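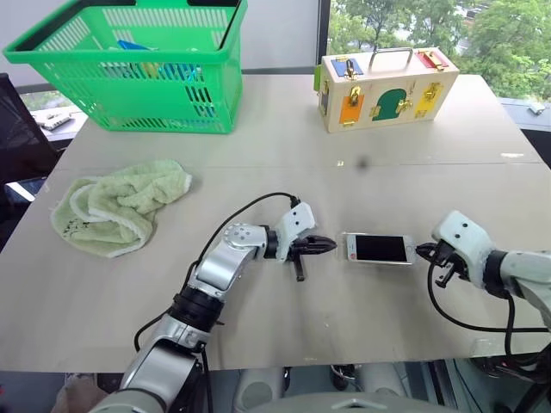

Forums > Home and Family > Cleaning and Clearing Out

Old white phone: clean it up and sell it, or let it join the toy basket?

pepperjam
So I'm finally going through the stuff that lives on the table by the window, and I've come to my old phone. White one, still in pretty decent shape I think, and it's been sitting in a drawer since I switched. My son (he's two and a half) already has the wooden box with all the little doors and locks on it, which he is completely obsessed with, and the obvious next thing he wants is A Phone. He has asked for a phone every day in July so far. Every single day!

Two options as I see it. One, wipe the thing clean, leave it switched off for good and put it in the green basket with his other bits. Two, sell it to one of those buyback places and get him a plastic one. Clumlow has an online form and they'll hold a quote for 28 days, so I have some time to dither.

Either way it needs cleaning first. I've got a soft green terry towel that I use for pretty much everything on this table. Is that OK on a phone screen or am I about to do something dumb?

gravelroad
Towel's fine. I've wiped phones on my shirt for years.

tindercat
Please don't use terry. The loops hold onto grit, and if that towel has been doing tabletop duty it's got crumbs in it whether you can see them or not. Get a flat microfiber cloth, the kind that comes with glasses. Dampen it a little, do the screen first while the cloth is clean, then the back, then the edges. Keep the damp part away from the charging port. A dry soft toothbrush will get the lint out of the speaker holes.

gravelroad
Or wipe it on your shirt like I said.

pepperjam
Ha, OK, I do have a glasses cloth somewhere. The towel can go back to being the thing I lay stuff on. I'd sooner have the phone on something soft than straight on the tabletop, it's got scuffs of its own already.

quillback
Can we back up to the toy basket part? I would not give a toddler a real phone, off or not. There's a lithium battery in there. Kids chew, throw, step on things. An old battery can swell just from sitting in a drawer, and you might not notice until the screen starts lifting. I know everybody's grandma did it with the old flip phone but those had a battery you could pop out.

gravelroad
My two both had dead phones to play with and nothing happened.

quillback
Glad to hear it. I still wouldn't.

marlo_dee
I'm with quillback on this one and I'm usually the relaxed person in these threads. It's not even only the battery for me, it's the glass. Ours got hold of my husband's old one and whacked it on the radiator, and I was picking slivers out of the rug for ages. We ended up getting one of those chunky pretend ones at McGrath and he liked it better because the buttons made noise. (I did not like it better.)

pepperjam
OK, the glass hadn't even crossed my mind, and he's a whacker. The lock box has survived a lot but that's a solid piece of wood with a metal handle, different story.

Leaning toward selling then. Question two. There's a small red mark at one end of the phone and I don't know if it's going to knock the quote down. I can't decide if it's marker or nail polish or what. It was in a drawer with pens so my money's on marker. What gets that off without wrecking the white?

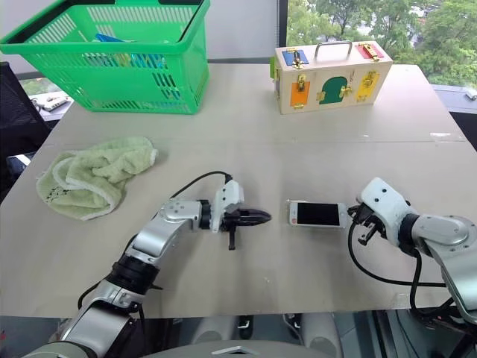 tindercat
Start with the mildest thing and only move up if you have to. Damp cloth with one drop of dish soap, wrung out really well, and rub just the spot. If it's pen, an alcohol wipe should take care of it. Use a light touch and do a test on the back corner first. I'd stay away from nail polish remover completely, acetone can make white plastic go cloudy and then you've got a worse problem than a little mark.

hob_nobbler
A white eraser! The soft kind, from the stationery aisle. I've gotten ballpoint off a light switch plate and a fridge handle with one. Blow the crumbs off away from the openings.

gravelroad
Magic sponge type thing. Done in five seconds.

tindercat
Those are a very fine abrasive. On a glossy bezel you'll get a dull patch.

gravelroad
Never had a dull patch.

quillback
You do seem to live a charmed life.

hob_nobbler
I once had a guy at a repair counter try to sell me 2000 grit paper for a mark on a tablet. For a mark! I said no thank you and used the eraser.

marlo_dee
Before you spend an evening on it, read what the quote form asks. The ones I've used only care about cracks, dead pixels and whether it powers on. One tiny mark probably lands in "light wear" with everything else. I got the same money for a spotless one and a scruffy one.

pepperjam
Good point. I just pulled the form up again, and it's cracks, water damage, buttons, "cosmetic wear: none / light / heavy." I'd call mine light. I'll try the soap and then the eraser, and if it's still there I'm calling it light and going to bed.

It does want me to confirm that it turns on, so I need to find the right charger. The one in the kitchen is a Drirkau and the plug is the wrong shape.

sunporch_sal
While you've got it charging, do these before you reset it: check your photos really did copy over, sign out of your accounts, turn off the find-my-phone setting, and take out the SIM if there's one in the tray. People forget the SIM constantly. Then do the factory reset. If you reset it while it's still tied to your account the buyer can't use it and they'll mail it back or cut the price.

And write down anything that uses the phone for login codes. I wiped mine with the code app still on it and spent a whole morning on hold.

pepperjam
Oh that's a good one, I wouldn't have thought of the codes. I know I have photos stuck on there from when he was tiny. Something like 700 of them showed up on my laptop, but I have a feeling there should be more than that.

sunporch_sal
Then don't rush it. Copy the whole camera folder over by cable and compare. Don't trust the sync.

quillback
Seconding the cable. Also look at the phone side-on before you plug it in. If the back's bulging or the screen is lifting anywhere, don't charge it, take it to a battery drop-off.

hob_nobbler
Unpopular opinion maybe, but have you thought about just keeping it? Mine lives in the kitchen as a timer and a radio. No SIM, just the wifi. I use the Etard app for recipes on it and I don't care if it gets flour on it.

marlo_dee
That's how you end up with a drawer with five phones in it – ask me how I know.

hob_nobbler
It's on a shelf, thank you very much.

gravelroad
Kitchen radio is a good shout. First thing in this thread I'd do myself.

pepperjam
Noooo don't give me a third option, I was nearly done!

OK, plan for now. Borrow a charger from my sister, look at it side-on like quillback said, copy the photos by cable, then soap on the red mark. I'll decide about the kitchen radio after I see what Clumlow's number comes to. Toddler gets the chunky pretend one. Does the McGrath one have a volume switch?

marlo_dee
It has an off switch. He will find out how it works before you do.

pepperjam
He can already do every latch on that box except one, so yeah. Will report back on the mark.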